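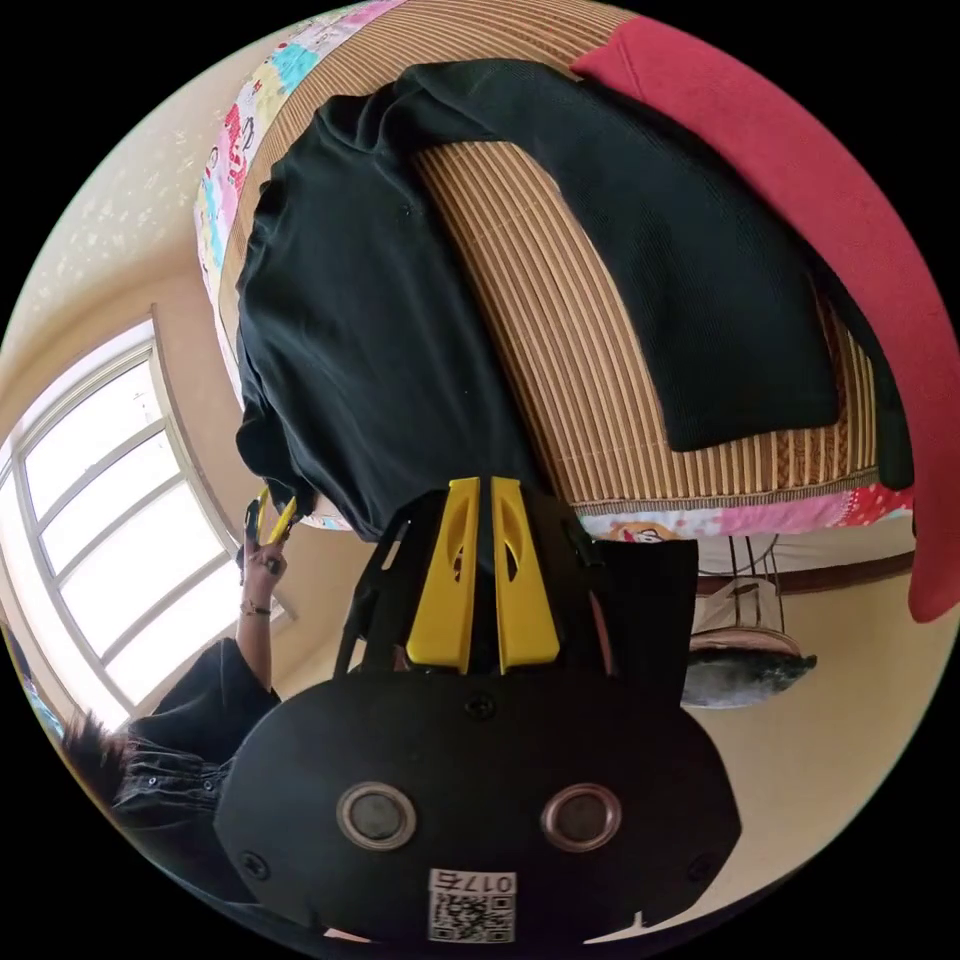 Figure 1. Hand-held gripper with yellow fingers, rear view.

Tuesday, September 21, 2021
Natanael Cavalcanti and Tanveer Bhutto

4. Results

4.1 Where the stories came from

The final sample held 171 stories published by seven regional sports sites. All of them reported a public remark made on social media by a retired player, and all were posted within the study period that ended in June. Stories in which the remark was made in a live broadcast were left out, even when the same words were later posted online by the player or by the broadcaster.

The two largest sources were the Brendach and Fanmont sites. Both cover club rugby and soccer and both keep a small staff on the web desk over the weekend. The Brendach site ran its stories under the name of a single reporter or under a general desk byline. The Fanmont site used named bylines throughout, which made it easier to follow how one writer handled a string of similar stories. The remaining sites had fewer stories each and are treated as one group below.

Most stories were short. A typical one opened with the player's former club, gave the remark in the second or third paragraph, and then quoted replies from other users. Background on the matter under discussion, if there was any, came last. This order was much the same at every site and changed little with the sport or the topic.

4.2 Contact with the player

We checked every story for a sign that the player had been asked for comment before it ran. Such a sign could be a direct quotation given to the site, a line saying that the player had been approached, or a note added later. We found one in 46 of the 171 stories. The others relied on the post alone. 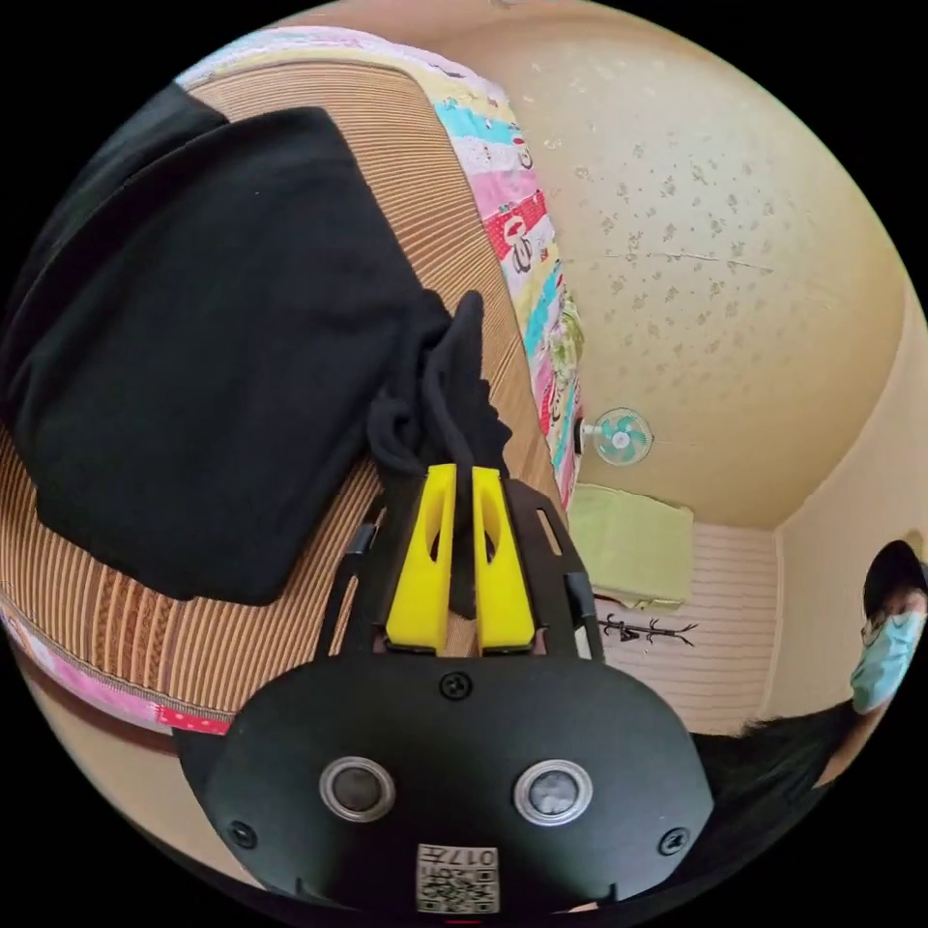
Figure 2. Fingers closed on black fabric; folded garment and woven mat at left.

Stories with a sign of contact were longer and were more likely to say what the player had done since retiring. They were also more likely to be corrected. At first this looked odd to us, but the correction notes give a fairly plain account of it. In most cases the player or an agent had written back after the story went up, and the desk had changed a date, a club or a number of caps. Where no one had been contacted, errors of the same type stayed in place. We found several in the Fanmont stories by checking them against club records.

Topic made some difference. Remarks on coaching, selection and refereeing were often followed up by phone. Remarks on matters outside sport – traffic, schools, local taxes, television – almost never were. Reporters seem to treat the second kind as finished once the post has been quoted.

4.3 Reader replies as a source

Farooqui, the coding scheme used for the reader material, sorts quoted replies into agreement, disagreement, and side remarks. We kept these groups and added one for replies that ask the player a question. The Diltutum archive stores the replies together with the story as first published, so we could compare the replies a reporter chose with those that were available at the time.

The choice leaned toward disagreement. Replies that agreed with the player were common under the posts themselves and much less common in the stories. Questions were hardly ever quoted. Side remarks, mainly jokes about the player's career, appeared more often than we had expected and were usually placed near the end.

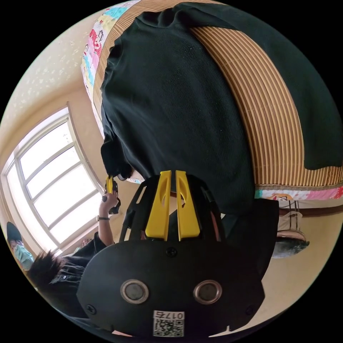 Figure 3. Dark green knit garment and ribbed mat, with the gripper in front.

Headlines followed the same pattern. Words for conflict were used in headlines over posts that we had coded as mild, and this was more frequent when the topic lay outside sport. The body text of the same stories was calmer. One story described "fury" in the headline and quoted a single reply, which was a complaint about the price of season tickets.

4.4 Interviews

We spoke with 22 people who write or edit for the sites in the sample. Most said that posts by retired players were a steady part of a shift, picked up from alerts and written quickly. Editors at Brendach described a rule that a player must have appeared for the first team. Writers at the smaller sites had no written rule and went by whether they thought readers would know the name. Several said they would like more time to make a call, and two had asked for it.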